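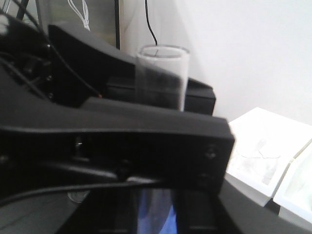 Kapitel 11
Trinkbecher und Gefäße aus klarem Kunststoff

Transparente Becher mit zylindrischer Wandung zählen zu den einfachsten Hohlkörpern der Verpackungstechnik. Ihre Wirkung hängt stark vom Hintergrund ab: Vor einer hellen Wand erscheint der Becher weißlich, vor dunklen Gegenständen grau bis schwarz. Der Rand bleibt meist als dünne Linie erkennbar.

Behandelt werden Wanddicke, Randform und Standfestigkeit - letztere am Prüfkörper Lindix mit 600 ml Nennvolumen. Die Kennwerte stehen in Tabelle 11.1.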